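Leralel Adult Literacy Project
Progress report to the Mtshali Fund
November 30, 2025
Prepared by Ivone Camargo, program lead

Dear Marta,

It has been a very good stretch for us, and I'm glad to have so much to tell you. This report covers the time from our July start through the end of the fall term. The spending tables went to you separately, so I'll stick to the teaching, the learners and what we want to do with the rest of the grant.

Who came

We planned for 250 adult learners in the first term and enrolled 311. Most heard about us from a neighbor or a coworker, and quite a few came with a sister or a grown son and signed both of them up on the spot (the Cistden evening group is practically two large families). Between them they put in 2,076 hours of class time, all of it in small groups.

The age range is wider than we guessed. Our youngest learner is 19 and our oldest is 81, and they sit at the same table and share a dictionary. Mortimer Baptiste, who teaches that group, asked if he could keep them together next term even though their levels have drifted apart. We said yes. He will plan two tracks for the one room and see how it goes.

What we taught

The original plan followed a workbook from front to back. By the third week we had more or less dropped it. People wanted to read the mail that was sitting on their kitchen counter! So we asked everyone to bring in something real — a lease, a bus schedule, a note from school, the leaflet out of a pill box — and built the lessons from that. The phonics work is still there, tucked inside the reading, and Mpho Shabalala has written it up as a set of 35 short lesson sheets that any tutor can pick up and use the same day.

Writing got its own half hour at the end of each class. We moved a good deal of it off paper and onto small dry-erase boards. A learner who freezes over a sheet of lined paper will often try a word on a board, wipe it, and try again, and the tutors found that spelling practice went faster and got a lot louder. We'd like to buy more of these in the spring.
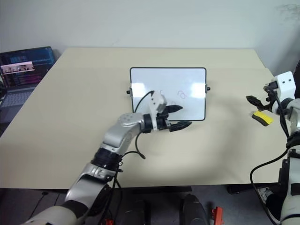 One of the small tabletop whiteboards, with a few marker strokes on it.

The other big change was reading aloud in pairs. Lucian Tănase brought the idea over from a choir he used to lead: one person reads, the other follows with a finger and comes in on the same line a beat later. It sounded like chaos in week one. By week six you could walk past the door and hear whole paragraphs. Several pairs now meet at each other's homes between classes, which we had no hand in at all and are delighted about.

How learners are doing

Everyone is offered a short reading check when they join and another at the end of term. Of those who took both, most moved up at least one level, and the strongest gains were in the beginner groups. The middle groups moved less. Mpho thinks our middle-level texts are too close to the beginner ones, and after reading through them I agree with her. Longer pieces are being picked now, including some local history and a couple of good crime stories.

Some results don't fit on a reading check. One woman in the morning group filled in her own clinic form and brought us a photocopy. A man in the Cistden group read at his niece's wedding. Two learners have asked about training as tutors, and they will sit in with Mortimer's group from the start of next term.

What didn't go so well

Childcare at the Ilix Street site fell through in the second month, and attendance in that group dropped right away. We have an agreement with the preschool next door starting in January, and we have called everyone who stopped coming. Many of them want to return.

We also underestimated printing. Almost 3,000 pages of handouts went out, far more than the budget line allowed for. I moved money over from travel to cover it, as we discussed by phone.

Next term

We'll open a second evening group in Cistden, bring in the new middle-level texts, and run a tutor training weekend built on Mpho's lesson sheets. I would also love to try a small lending shelf at each site, with books people can take home and keep as long as they like.

Two things I need from you: approval to carry the unspent travel money into spring, and a date for your visit. Please come on a class night if you can — the Cistden learners have already started choosing what they want to read to you.

With warm thanks to everyone at the Fund,

Ivone Camargo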